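Notebook, April, open day prep and visit

Visitors from Skotetstead came at 2 and stayed until after 4. We ran the garment station for them on the Bosto setup, same rack as last week, lower bar for the robot and upper bar left for the long coats. Thitima drove the first runs and I kept the log. Grip force stayed at the setting we agreed on with Clinia.

Before they arrived I tightened the bolts on the rack foot. It had been creeping on the floor when both arms pushed at once, and the hook would miss the bar by a finger width.

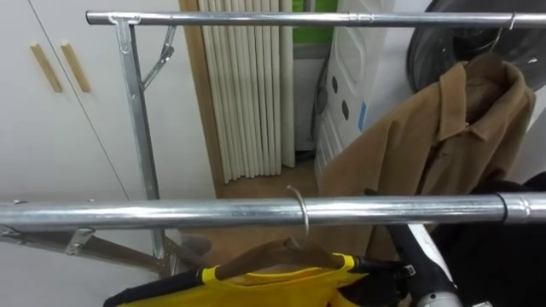
Entry and photo: Devendra Bansal

Yellow garment on the brown hanger, one gripper on each side, hook over the lower bar. We put the brown coat on the upper bar to give the visitors an idea of what a heavier item would look like. We did not ask the robot to handle it.

14 runs in front of the group, 3 bad. Two of those were late release on the left, where the fingers opened but the hanger stayed with them and swung. The third was a hook that landed on top of the bar and slid off. Thitima thinks the approach is too flat and wants to come in from higher up.

Most questions were about speed. One man from Phetsri asked what happens with wet clothes. I said we have not tried it.

To do: raise the approach, check the left finger pads for wear, move the sleeve joint on the lower bar further out of the work area. Send Skotetstead the run log once Thitima has cleaned it up.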